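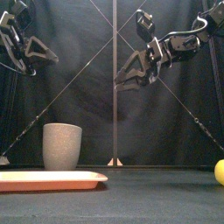
工作台上的两条机械臂,台面摆着灰色杯子、橙红色浅盘和一只黄球。

去卡夫斯特德的那天下着小雨,我在镇口绕了两圈才找到那间共用工坊。它夹在一家修鞋铺和一家卖园艺用品的店中间,门是墨绿色的,漆起了皮,门铃按下去没有声音,得用手拍。来开门的是薇娅·萨卡劳斯卡斯,围裙口袋里插着一把内六角扳手,还有半截铅笔。她先问我吃过饭没有,我说吃过了,她还是去倒了茶,端来一碟抹了黄油的黑麦面包,然后才领我往里走。

我原本打算待一个下午,结果待到天黑透了才想起来要赶车。这种地方大概都是这样的,你进去的时候只想看一样东西,可是木工区有人在给一把旧椅子换腿,缝纫机那边有人在跟一块帆布较劲,你总得站下来看一会儿,看着看着就聊起来了,聊着聊着又有人递给你一杯茶。两条机械臂在最里头那间,要穿过一条堆满木料的走道,侧着身子走才不会碰到什么。

项目的名字叫Truler,我问了好几个人这个词是什么意思,得到的回答都不一样。薇娅说是她打字打错了,本来想写的那个词她已经忘了,文件夹一直没改名,后来连接线上贴的标签都这么写,也就改不动了。她以前在蒂斯特代尔教中学的技术课,教了很多年,退休之后搬到这里来,说是想清静清静。清静了没多久,她就在工坊租了一格储物架,接着是两格,接着就有了眼下这一摊子。

跟她搭伙的是埃德加斯·克拉维尼亚,年纪比她小一截,白天给人修电梯。他话不多,进门先洗手,洗得很仔细,然后把椅子拉到电脑前坐下,一坐就是一晚上。薇娅管支架、走线、所有要拧要锉的东西,埃德加斯管程序。两个人分工分得清楚,吵起来也就格外清楚,薇娅说是程序的毛病,埃德加斯说是螺丝的毛病,我在的那天他们为此争了一盏茶的工夫,最后发现是一根线没有插到底。两个人都不承认这根线归自己管。

他们是一月份动手的。工坊里没有暖气,只有一台小电炉,薇娅戴着露指手套拧螺丝,拧一会儿就把手伸到炉子跟前烤一烤。舵机是陆陆续续攒起来的,有新买的,也有从别人拆掉的旧项目里讨来的。支架的图纸她改了很多遍,旧版本全留着,订成一本厚厚的册子,空白处写满了字,有的是尺寸,有的是买菜的单子。她翻给我看的时候很不好意思,又很得意。

第一条臂装好之后,他们本来觉得够了。可是薇娅有个心愿,她想让机器做一件两只手才做得好的事。她母亲晚年手抖,端杯子的时候一只手扶着杯身,另一只手在下面托着盘子,她一直记得那个样子。所以两条臂从左右两边伸过来,隔着台面相对,像两个人坐在一张桌子的两头。这个主意说起来简单,做起来就要把前面的许多东西推倒重来,电源不够,线太短,程序里原先写死的地方也得一处一处找出来。埃德加斯说那段时间他连做梦都在找变量。

夹爪是我最喜欢的部分。手指侧面开着一个大大的三角形的孔,看上去很轻巧,薇娅说她试过实心的,夹东西总觉得笨,挖空以后手指受了力会跟着物件的形状弯一点,抓圆的东西就服帖得多。她让我捏一捏备用的那一只,我捏了,它果然往里让了让,又慢慢地弹回来,手感有点像捏一块硬一些的橡皮。她已经换到第六版了,前面几版躺在饼干罐里,盖子一打开,哗啦一声。

后面的架子也值得说一说。细细的金属杆立着,两根拉索斜着交叉成一个大大的X,下段各有一个小小的花篮螺丝,松了就拧一拧。这是斯坦凯维丘斯五金行老板出的主意。当时架子总是晃,机械臂一甩,整个架子跟着点头,薇娅抱着图纸去店里想买粗一号的杆子,老板听完直摇头,说你去看看人家的园门是怎么拉住的,粗杆子又重又贵,拉两根索就好了。她回来照做,架子老实了许多。她至今每次去买东西,都要多买一包钉子,说是还人情。

黑布则是她自己的主意。原来背后是一面砖墙,颜色深一块浅一块,埃德加斯的识别程序老是认错,把墙上的一块污渍当成了杯子,机械臂很认真地朝着墙伸过去。薇娅翻出一块做窗帘剩下的黑布,往后面一挂,问题少了一大半。布上有些褶子,她说过要熨,一直没熨。

练习用的东西都很家常。灰杯子表面有斑点,像石头似的,没有把手,上宽下窄,薇娅说选它就是因为难,夹得高了会往上滑,夹得低了又容易碰到桌面。浅盘是橙红色的塑料盘子,边沿往外翻,放在台面上很醒目。黄球最招人喜欢,工坊里谁路过都想拿起来抛两下,也最让埃德加斯头疼,夹爪稍微偏一点,球就滚走了,他得钻到桌子底下去捡。

他有一个蓝皮本子,每试一次就记一行。把杯子拿起来放进盘子里,这一件事试了177次,成功83次。我说这不是挺好的吗,快一半了。他想了想,说电梯要是这样,他早就没有工作了。薇娅在旁边笑得把茶洒在了围裙上。不过他把本子往后翻给我看,开头那几页几乎全是叉,后来勾就一点一点多起来,有一页从上到下都是勾,他在页脚画了一个很小的太阳。问他那天做对了什么,他说不知道,什么也没改,第二天又不灵了。

这种不知道,我听了反倒觉得亲切。我自己年轻的时候学过修收音机,也是这样,有时候拆开来,看一看,再装回去,它就响了,你高兴得不得了,又有点心虚。薇娅说她教书的时候最怕学生问这种问题,现在不怕了,可以理直气壮地说,咱们再试一次看看。

晚饭前有四个孩子来了,是附近学校的,薇娅每周教他们一回。他们把书包往地上一扔就围过来,其中一个扎辫子的女孩要求由她按启动键。按之前薇娅让他们都把手背到身后去,这是规矩,大人也一样,我也把手背过去了。右边的臂先动,舵机发出一阵细细的嗡嗡声,弯下来,停住,像是在考虑。左边的臂等了一会儿才跟上。杯子被夹起来了,晃了一下,往盘子那边挪,孩子们屏着气。快到的时候夹爪松早了一点,杯子磕在盘沿上,倒了。女孩马上说再来一次,另外三个说该轮到他们按了。

他们轮着按了一圈,埃德加斯在本子上一行一行地记,两个勾,两个叉。薇娅趁这个工夫把备用的夹爪拿给一个男孩看,问他如果是他来做,三角形的孔会开在哪里。男孩想了很久,说要开两个。她立刻找了张纸让他画下来,在右下角写上他的名字,夹进那本厚册子里。我后来问她是不是真的会做,她很奇怪地看着我,说当然要做,料都是现成的。

花了多少钱,两个人都说不上来,或者是不愿意说。薇娅只说比她妹妹养的那匹马便宜。工坊的租金按月交,用的电另算,墙上挂着一个小本,谁用了激光切割机就自己写上。有人劝他们去找赞助,或者把图纸卖掉,埃德加斯听了只是摇头,说那样就得赶进度了,他白天已经赶够了。图纸倒是谁来要都给,薇娅还会附上一页手写的说明,提醒人家第几颗螺丝要最后拧,哪根线一定要留得长一些,不然手臂一抬起来就会扯着。

接下来他们想让两条臂互相递东西,一条拿着,另一条接过去。薇娅觉得先拿球练,埃德加斯觉得应该先拿杯子,两个人又争了起来,我走的时候还没有争完。倒水是再往后的事,她已经买好了一块防水布,叠得整整齐齐放在架子最下面一层。

雨停了,薇娅执意送我到车站,一路上讲的都是花篮螺丝,说还有一种更小的,老板答应帮她留着。她手里提着一个纸袋,临上车塞给我,里面是剩下的黑麦面包,还有一只第二版的夹爪,手指尖上裂了一道缝。

工坊在每月头一个星期对外开放,门铃还没有修,请用力拍门。

(2025年7月10日)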